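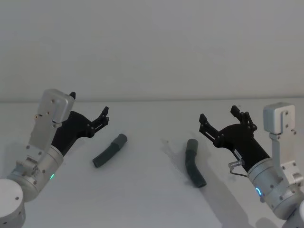
Two bent gray tubes on a white tabletop.

Print | E-mail

Medication room safety check: Plivstead Infusion Clinic
Sunday, April 26, 2026
By Sabina Bhuiyan

Checked against the March sheet, which had every box ticked. I don't trust a sheet with every box ticked.

1. Room temperature posted and in range
Yes. 74 F on the wall display. The limit on the door card is higher, but the card has no date and no initials.

2. Vaccine refrigerator log complete
No. 12 entries are in the same pen and the same handwriting, all reading exactly the same. Maybe the refrigerator is that steady. The Elcombe logger keeps its own record, so download it and compare.

3. Probe calibration certificate on file
Partly. There is a certificate, but the serial number ends in 1235 and the sticker on the probe is too worn to read. I can't pass this one.

4. Controlled drug count, two signatures
Yes for the count. The second signature is there each time, though I'd like to know how the same witness signed on a day the roster has her at the Layug site.

5. Sharps containers below fill line
One fail, by the sink. Swapped while I was there.

6. Expired stock removed
No. 2 saline flushes past date in the back of the lower drawer. "We rotate weekly" was the answer I got. Show me the rotation list.

7. Anaphylaxis kit sealed and in date
Yes. Seal number matches the log.

8. Eyewash station tested
Tag is signed. I ran it anyway and it works, left side weaker than the right. Report it.

9. Look-alike drugs separated
Yes, by bins with the new Oltia labels. The supplier says these cut mix-ups. I asked for the numbers and was sent a brochure. Keep the bins on different shelves regardless.

10. Spill kit stocked
Gloves and pads present. No disposal bag.

Result: not passed. Items 2, 3, 4 and 6 need written answers with the records attached. A verbal "fixed" won't close them.

Contact us | Copyright 2026 Plivstead Infusion Clinic | Back to top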